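How to Fold a Waffle Towel for a Small Basket

Clear a table first. You need a flat surface a bit wider than the towel.
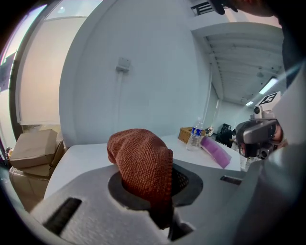
Rust-brown waffle-weave towel, before folding. Wicker basket behind, on the white table.

1. Shake the towel out and lay it flat. Waffle weave bunches up easily, so smooth it from the middle out.
2. Line up the stitched hems and fold in half the long way.
3. Fold both ends in to meet at the center, then fold once more. You should have 4 layers on each side - press down lightly, don't flatten the weave.
4. Stand it in the basket with the fold facing up.

A 28 by 44 inch towel fits most low baskets this way. For bigger ones, fold in thirds at step 2.

Dorothy Heywood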